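A pot of soup at Previa

The kitchen at Previa opens at 6 in the morning, and by the time I got there the stock had already been going for a good while, filling the whole stairwell with ginger and spring onion. The cook, who would rather I left names out of it, poured me a cup before I had even found somewhere to put my coat.

"People think soup is what you do with leftovers," she told me, stirring as she talked. "My grandmother thought of it as the meal, and everything else was there to keep it company — rice, greens, a bit of fish if we were lucky."

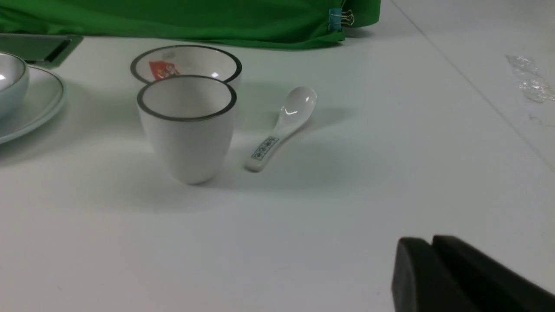 A regular from the Tsuji side of the square leaned over to add that the broth is better in May, when the new onions come in, and that she ought to put less pepper in it.

"I've heard that one before," the cook said, and laughed, and reached for the pepper. She learned the trade over five winters at Etero, a little dining room near the harbour, where she was allowed to wash bowls and very little else until the old owner trusted her with the dumplings. 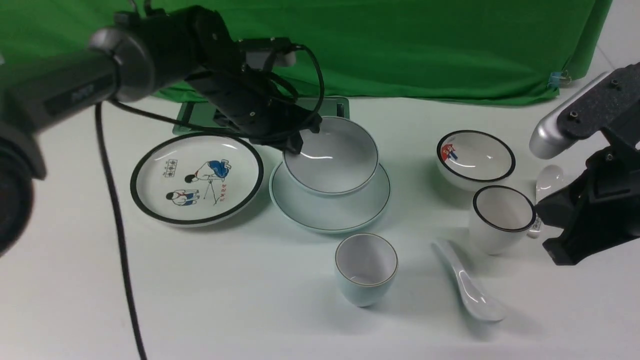 White bowl on a pale green saucer plate.

I asked whether she ever gets tired of it all, and she thought for such a long time that I began to wonder if she had heard me. "I get tired of the stairs," she said at last. "I don't get tired of someone coming in out of the rain and going quiet over their dinner."

She would love a second room one day, perhaps over in Ponent, with two long tables and a window for herbs.
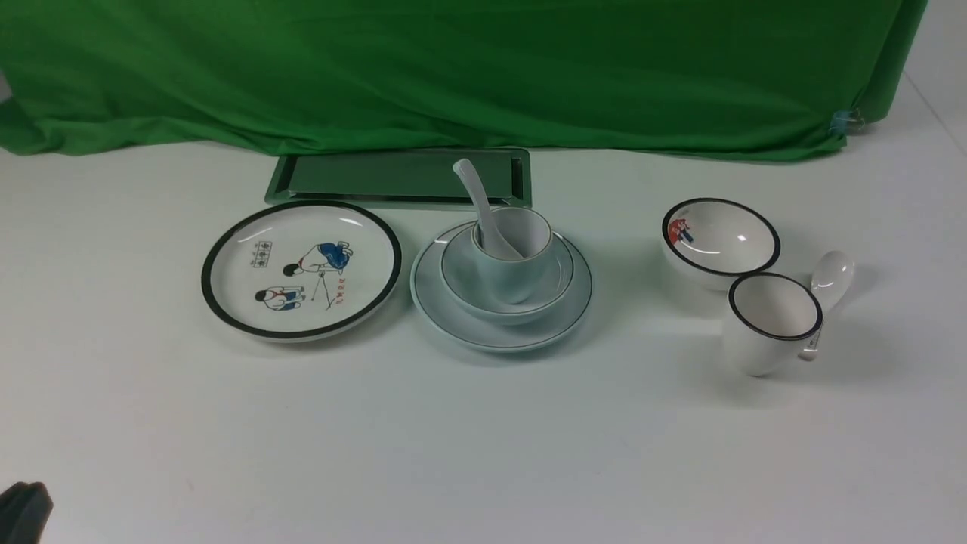

Black-rimmed plate and dark green tray.

By then the first customers were coming up, and she sent me home with a jar of stock and strict orders not to let it boil.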